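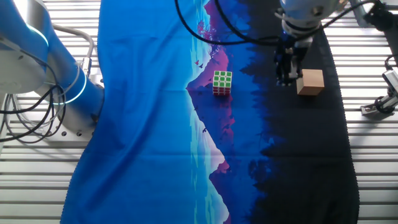 Home | Stories | Authors | About

Filed under: Short Fiction, Lamps & Lighting

Nazmiye had wanted the green floor lamp in the window at Kurkent ever since May, and she told Dennis so every time they walked by, which was most evenings (he liked the long way home). It was $236, and it leaned a little, like an uncle listening at a party. When she finally carried it up the stairs and switched it on, Dennis put down his soup and said well, now we'll have to buy a chair to go under it, and she was already measuring.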